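Why is there a fire extinguisher on the wall?

Look in the corners of your school, a library or a sports hall and you will probably find a red metal bottle. It is a fire extinguisher. Grown-ups walk past it every day and hope they never need it.

What does a fire need?

A fire needs 3 things to keep going: heat, fuel and oxygen. Fuel is anything that burns, such as paper or wood. Oxygen is a gas in the air. Take one of the three away and the fire goes out.

What is inside?

Different extinguishers hold different things. Some are filled with water, which cools the fire down. Some hold foam, which covers it like a blanket and keeps the air off. Others hold powder or a gas. In Britain most are red, with a band or label in another colour to show what is in them.

Water must never be used on plugs, switches or cables. Electricity can travel through water and give someone a bad shock - this is why people check the label first.

Why is it kept low down?

A full extinguisher is heavy. If it hung too high, it would be hard to lift off its hook. It should also be easy to spot, and bright red shows up well against a pale wall.

What should you do?

Fire extinguishers are for trained adults. If you see smoke or flames, tell a grown-up, leave by the nearest safe way out and stay out. Never go back for a bag or a toy. Once you are outside, an adult can ring 999.

Words to know

Fuel - something that burns
Oxygen - a gas in the air that fires need

Written by Hannelore Bachmann
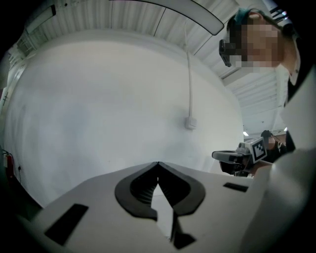
A red fire extinguisher, low down by a white wall at the far left.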